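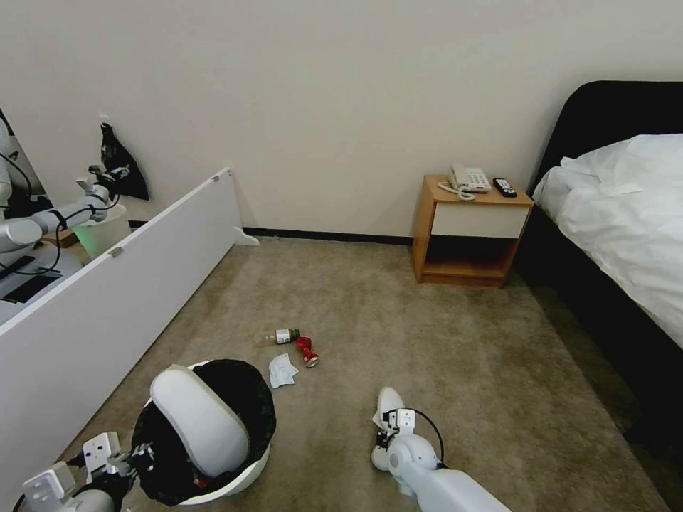

Wondside opens its bedroom doors to the public, and asks them to leave the room as they would like to find it

CURKLEY, Sep 18, 2022 – Wondside, the small hotel company that has spent longer than it would like thinking about wastepaper bins, is to publish the room-tidying guide it uses with its own staff. The guide is called The Morning After Checkout. It runs to 17 pages, costs nothing, and contains no advice on folding a towel into a swan.

The booklet covers the ordinary guest bedroom: a bed, a nightstand with a shelf under it, a telephone with a coiled cord, a remote control, a bin, and a carpet that shows everything. Wondside trains its new housekeepers in rooms furnished in just this way, and the guide grew out of the notes that were handed from one trainee to the next until the paper wore through at the folds.

"People assume that a hotel room is cleaned by magic or by bleach," said Jolanta Nowakowski, head of housekeeping at Wondside. "Mostly it is cleaned by going round it in the same order every time and bending down more than you want to. We have written down the order. We can't help with the bending."

The order starts with rubbish. Jars, wrappers and anything else a guest has finished with go into the bin before a single sheet is touched, and the small white scraps that end up on a beige carpet are picked up by hand before the vacuum cleaner comes out of its cupboard. Wondside knows that some professionals do it the other way round. It has met them, and they were very nice about it.

A full page is given to bin liners. The house rule is a black bag, opened out properly and turned down over the rim, with spares kept where a person can reach them without leaving the room. A hook on the wall does the job. Earlier versions of the guide said the spares should be kept "somewhere sensible", which led to a stock of liners being found in a kettle.
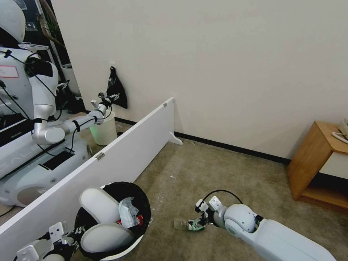 The bin itself should stay within reach while the floor is being cleared, and go back to its usual place when the work is done. Staff are asked to look inside before tying up the bag. Over the years the company's bins have given up an earring, a set of car keys and a signed birthday card with the money still in it, all of which went home to their owners by post.

The nightstand comes next. The guide asks for the telephone to be square to the edge, the cord untangled and the remote control beside it, where a guest lying down can find it in the dark. The open shelf gets wiped right to the back. Ms Nowakowski can tell a shelf that has been wiped to the back from one that has been wiped as far as the elbow, and trainees soon stop testing her on this.

Then the bed. White bedding forgives nothing, and the section on smoothing sheets near the headboard is the longest in the booklet, at four pages. Dark headboards are brushed from the top down. Mirrors are left until last, when there is less dust in the air to land on them and the housekeeper can see the whole room over one shoulder.

A properly trained member of staff is expected to finish a standard room in 30 minutes. Wondside does not suggest that readers time themselves at home, although several people in the office have done so and would prefer not to share the results.

The guide was edited and printed by Chmielewska, a family press in Curkley better known for walking maps, which may explain why the plan of the room has a compass on it. A first run of 2,000 copies will be given away at the front desks of all 14 Wondside hotels. A second edition is planned for January, with a chapter on bathrooms, a subject on which the housekeeping team has strong feelings and has so far been asked to wait.

Linen supplier Wumia has paid for large-print copies, which can be had on request from any Wondside reception.

"I don't expect guests to tidy up after themselves," Ms Nowakowski added. "They are on holiday. But if you have a wrapper in your hand and the bin is right there, I would take it as a kindness."

Notes to editors

Wondside runs 14 small hotels and has its head office and training rooms in Curkley. Review copies of The Morning After Checkout are available from the press desk. Ms Nowakowski is free for interviews in the afternoons; her mornings are spoken for. Journalists who would like to try making a bed under supervision are welcome to ask, and should wear flat shoes.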